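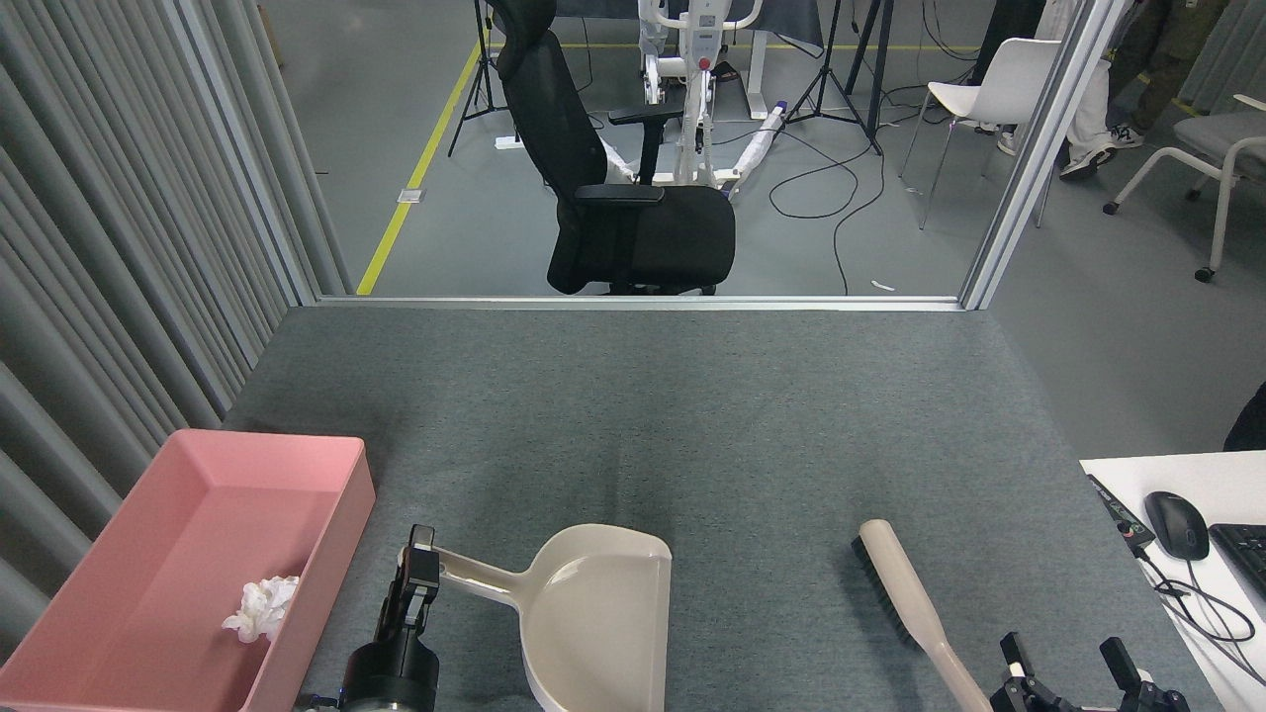

Will the Plurneo two-arm station replace our cleaning crew?
Most sites keep the same crew and change what they do during a shift. The station handles tabletop sweeping and tray emptying. People still do floors, restrooms, spills and anything that needs a ladder.

What changes for staff
One person per shift is named as station lead. Training takes 2 half-day sessions and covers starting, stopping, changing grippers and clearing a fault. No programming. At Mosquera, Brayan Cuadros moved from wiping benches to running the station and checking supplies. His start time went from 5 a.m. to 7.

What's in the box
Two arms with two-finger grippers
Control unit and cables
Stop button, wall or desk mount
Spare finger pads, 17 pairs

The arms work with ordinary hand brushes and dustpans. Order code 418 adds a set of handle sleeves for thin grips.

Before you order
Talk to the crew first. Armont sends a site planner, Hernán Ccori for the Vukarham area, who meets the day and night shifts separately. Visits are booked through June.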